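3 min read

Fri 26 May

Back from Ulport an hour ago, shoes still on, and I want to get this down before I go to bed and lose half of it. I have been saying since February that I'd believe in household robots when one could tidy my kitchen counter, and today I got to stand next to a pair of arms and a table and think about it properly!

The project is called Ukumetti and the whole idea is small chores. Move this, set that upright, put the green thing where the green thing goes. Two arms facing each other across a wooden tabletop, plants at the far end (a snake plant and a leafy little tree, both looking healthier than mine at home).
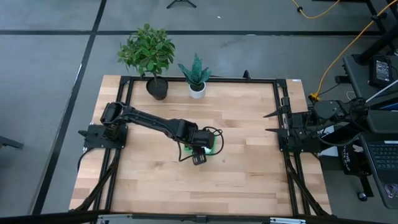 Page last changed: the same night, to fix my spelling

I had pictured something slick, I suppose. What got me was how much of the job is just reaching down onto one small bright green object and getting the fingers in the right spot over it. I do that 2,000 times a day and never notice. Keys, spoon, sponge, the lid of the jam. I kept looking at my own hand on the bus home, opening and closing it like a fool.

So can they do chores yet? My answer tonight is: a few, slowly, if you set the table for them. I'd give it two out of nine on my kitchen list. Wiping, maybe. Putting things back in a row, maybe. Folding the fitted sheet, no, but I can't do that either. And still I came away so cheerful about it, because two is more than I had down in February.

Bottles are the part I keep chewing on. Plain white ones, big and small, caps and screw threads, no labels to go by. At the Whitlock shop, where I did shelves for years, that was half the morning: stand them up, check the caps, big ones at the back. Dull work, and my wrists would have loved some help with it.

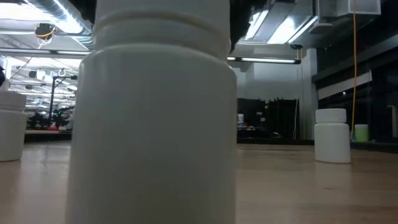 Do-yoon Ma thinks I'm being too generous, and told me over noodles that putting a bottle on a shelf is easy and knowing which shelf is the chore. Fair. Then again I got that wrong myself for most of my first month at Whitlock, and they kept me on.

To do: write out the kitchen list again, with the hard ones split up. Ask whether Balumdale has an open day too. Water the snake plant.

Contact | © Notes from the kitchen table | Back to top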